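Visit to the Estrella rink, Funthorpe

Posted 2021-05-05

Our association has been talking for a while about where the under-14 and under-16 groups could play if we lose ice time at Flasley again. The Estrella rink in Funthorpe held an open day for visiting clubs last weekend, so two of us drove over to look at it. These are my notes for the coaches and for parents who asked.

The drive took longer than I expected. The highway part is easy, but the last stretch goes through town and there is a rail crossing where we sat for a long freight train. Families coming for an early game should leave extra time. There is a sign for the rink at the second traffic light after the crossing, but it faces the other way, so you only see it when leaving. Turn left at the feed store.

Parking is good. The main lot is paved and there is a gravel lot behind it that the rink opens on tournament days. Team buses unload at the side door and then have to move to the gravel. The side door leads straight to the locker room hallway, so players don't need to carry bags through the lobby.

We signed in at the front desk and were given a visitor sticker and a map. Groups were kept small and went through in one direction, starting with the locker rooms. Masks were required the whole time, and the doors at both ends of the hallway were propped open, which made it cold.

There are 9 locker rooms, and two of those have their own showers. The others share a shower room at the end of the hall. The benches run along three walls and there are hooks above them, set low enough for younger players. I would call the rooms clean but plain. The rubber flooring is worn near the ice door and has been patched with a different color. The officials' room is separate and has a lock, which our referees will be glad to hear after last season.

The ice itself is regulation size. They had just resurfaced when our group reached the benches, and a local group came on for a practice while we watched. The corners looked good. One of the coaches from another club asked about soft ice near the north goal, and the staff said it had been a problem in warm weather before the new compressor went in. The compressor is a Bistar unit and was installed in October. They said they have not had to cancel a session since then.

Lines for ringette are painted in, including the free play lines and the goal creases, so there would be no tape. This was the main thing I wanted to check. At Flasley we have lost a lot of warm-up time to taping. The shot clocks are mounted on the glass at both ends and were running during the practice. I could read them from the far bench. The operator's box has a heater and a window that opens to the penalty boxes.

The boards are older than the rest of the building and are a little loud. One gate on the visitors' side sticks, and you have to lift it to get it to latch. I mentioned it to the staff and they already had it on a list.

Seating is all on one side. The posted capacity is 843, with a section at the top for wheelchairs and strollers that you reach by elevator. The elevator works with a key from the front desk. Overhead heaters cover the middle rows only, and they run on a timer button that somebody has to keep pressing. Bring a blanket if you plan to sit at either end. The view is clear from every row I tried except the lowest one, where the players' bench gets in the way.

After the stands we went upstairs to the meeting room. It can be booked for team meals, coaching clinics or tournament registration, and it is free for any club renting a full day of ice. Half-day rentals pay extra. The room has a sink, a fridge and plenty of outlets, and one long window over the ice. Outside food is allowed up there but not in the stands.
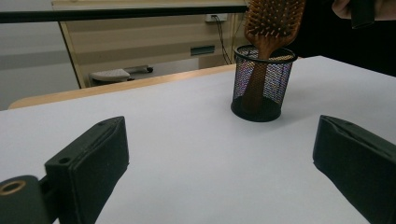 The question period was also upstairs and lasted half an hour. Most of the questions were on booking. The rink takes requests for the fall schedule first from its own clubs, then from clubs in the region, then from anyone else. We would be in the second group. Requests go in by e-mail on a form they will send out, and they want one contact per association. If several coaches write in separately, the requests get set aside until the association sorts it out.

I asked about cost. A full weekend day came to $1408 on the sheet they handed out, which includes resurfacing between games and a person at the front desk. It does not include timekeepers or first aid. We would have to bring our own, the same as we do now. Weekday evening ice is charged by the hour, and they are still setting that rate for next season.

Cancellations need two weeks' notice for a full refund. If the health rules close the building, the money is either returned or moved to a later date, and the club gets to choose. I asked for that in writing and they said it is in the contract.

The snack bar was closed for our visit. They hope to have it open by fall with a shorter menu. There are vending machines in the lobby and a sandwich place across the road. Skate sharpening is available on weekends only, and the shop takes cash or debit.

On the way out we looked at the dryland area, a fenced piece of asphalt next to the gravel lot. It is big enough for a team warm-up but slopes toward the drain. I would use it for stretching and running and keep ball drills inside.

My view is that the rink would work well for a one-day event and for makeup games. For regular weekly practices it is too far for most of our families, especially on school nights. I have the price sheet, the map and a blank copy of the contract, and will bring them to the next coaches' meeting. If your team wants a weekend date there, let me know before the meeting so I can put everything on one form.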